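Home | Kids News | How It Works | Quizzes | Ask Us

What Is a Manifesto? (And Do They Have to Do It?)

Election time! Lots of signs, lots of talking. And one long word - manifesto. Say it man-ih-FESS-toe. 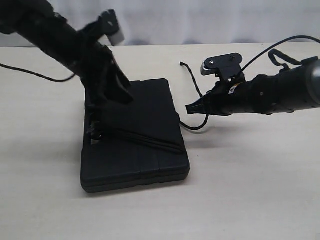 So what is it?

A list of promises, mostly. A political party writes down what it wants to do if it wins. Fix roads. Change a law. Build schools. Some are one page. The one from the Uvach party was 155 pages. Long!

Who writes it?

People in the party. They argue a lot first. Then the leader says yes and it gets printed.

Afiq Khoo helped write one for a small party in Tustent. "We had 1,000 ideas and kept 3," he told us. "My bus idea got dropped. I was pretty mad."

Do they have to keep the promises?

Mostly no. In most places a manifesto isnt a law. You can't usually take a party to court for breaking it. But voters remember. Next election they can pick somebody else.

Why do promises get broken?

- Not enough money
- Other parties vote no
- A judge says the new law breaks the bigger rules (the constitution)
- Something big happens, like a flood
- They changed thier minds

Can a party just cancel an old law?

Not by itself. Cancelling a law is called repealing it. Lawmakers usually have to vote, same as making a new one. Can take months, or years.

Try it

Write a manifesto for your class. Three promises, no more. Ask a friend which one you could really do by January. Cross out the rest, or fix them.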